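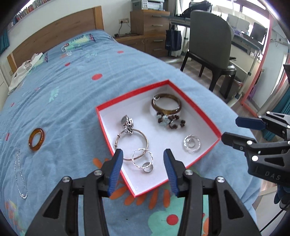
> How long do I leave a henna gloss on if my hair's already been box dyed? Roots are growing out, colour was April.
> Annelies Vandenberghe

60 minutes, then rinse till the water runs clear. Strand test first tho, specially over box dye — a snippet from underneath will do. I use the Bakker one, 200 g does shoulder length with a bit left over. Mix it with conditioner, not just water, alot easier to get out. Old towel round your neck!! Don't wash again till Sunday if you can stand it. Grastamov have it cheaper than Clollska at the mo.

sorry rushing, more tonight

Contact the list owner | Copyright Orer Hair List | Back to top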